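3.2 Sorting habits and the in-between bins

I should say up front that I came to this part of the study with a soft spot for junk bins. Every shop I've ever worked in had one, and the Handon repair room has plenty of them.

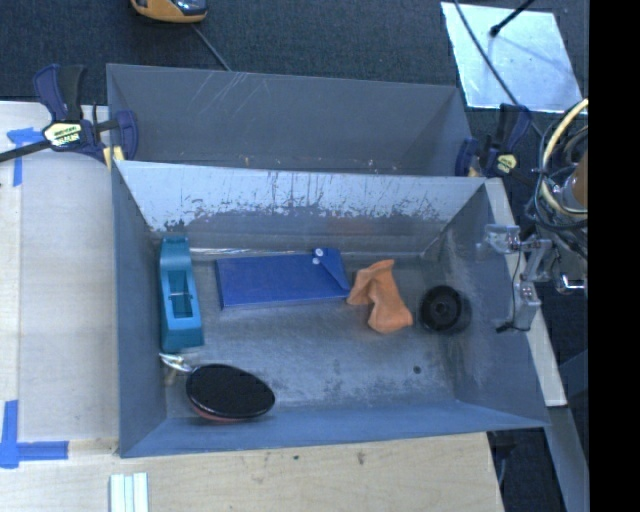

Figure 2. An open metal bin with five objects, among them a blue pouch with white snaps, a crumpled orange cloth and a black round object like a wheel. A second bin stands behind it.

Shuzhen Lü and I logged 671 items over the study, and 628 of them went straight to a labeled shelf. The rest ended up in bins like these, and they're the ones I kept wanting to talk about! People would pick a thing up, turn it over, say something like "well, it's too good to toss" – and in it went. Cloth landed next to hard parts all the time, which drove Shuzhen a little crazy (she'd have put all the fabric in one place on day one).

We asked 10 regulars how they choose a bin. Most told us they go for the one that already has something in it, even when there's a free one within reach. Gourlay (2019) saw much the same in household garages, though the containers there were deeper and had lids, so folks forgot what was inside. Open metal bins don't hide much, and I think that matters more than labels do. Two of the regulars disagreed with me on this, pretty loudly, and I come back to their side of it in Section 4.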